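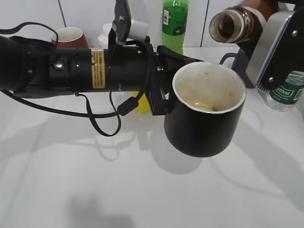 The Pronar cell: the left arm with the mug, the bottle held over toward it.

September
By Imani Whitfield

The procedure for the Pronar cell ran to nineteen pages, and Abílio Vilela had written seventeen of them. The remaining two concerned the cable, and they had been left to his successor.

Kanyarat Bunnag received the binder at seven in the morning, together with a key to the parts cabinet and a form acknowledging receipt of both. She signed the form. Mr. Vilela countersigned it, noted the time, and placed the copy in a tray marked for Getmont, where all such copies went.

"The left arm is to be observed through one complete pour before any adjustment is made," he said. "You will find that on page four."

She had read page four. It required the technician to stand clear, to keep both hands off the table, and to watch the cable and nothing else. The left arm held the black mug by its side. The right arm held the brown bottle over on its side, the mouth directed at the mug. Under the left arm the cable hung in its long curve, as it had in every drawing she had been shown at Caldeira, and then rose again to the connector near the wrist.

"It hangs low," she said.

"It hangs at the length approved by Mr. Llewellyn."

Ifor Llewellyn had retired in the spring. His approval remained in force, and was attached to the binder as Appendix B. It stated that a shorter cable had been fitted once, that it had pulled free of the connector at cycle 345, and that the contents of one mug had been lost across the table. It recommended slack. It did not say how much.

Mrs. Bunnag asked whether the present cable had ever caught on anything.

Mr. Vilela considered the question for longer than the procedure allowed. "On two occasions," he said. "Both were entered as operator error. I was the operator."

The motion ended. He stopped the cell and locked the switch, and gave her the second key, as regulations required that no one person hold both. She put on the gloves and followed the loop with one finger from the shoulder to the wrist. Near the lowest point the jacket had gone dull over a short length. She reported this aloud. He wrote it down.

"Page eighteen is blank," she said.

"Yes."

"What did you intend to put there?"

"I had a draft." He took a folded sheet from his breast pocket. It had been folded many times, and the creases had begun to part. The draft proposed a single clip, fixed beneath the middle section of the arm, clear of the warning label, and an inspection of the jacket every thirty-five cycles. It was addressed to Arnaldo Bastos, Head of Equipment, and had never been sent. "Mr. Llewellyn was my supervisor for a long time," he said. "It would have been a correction."

She read the draft twice. Then she took a clip from the cabinet, entered it against stock number 152, and held it up under the arm – a little forward of where he had drawn it.

"The bend is easier there," she said.

He bent down to look. After a moment he took out his pencil, moved the mark on the drawing, and turned the sheet around on the binder so that she could sign first.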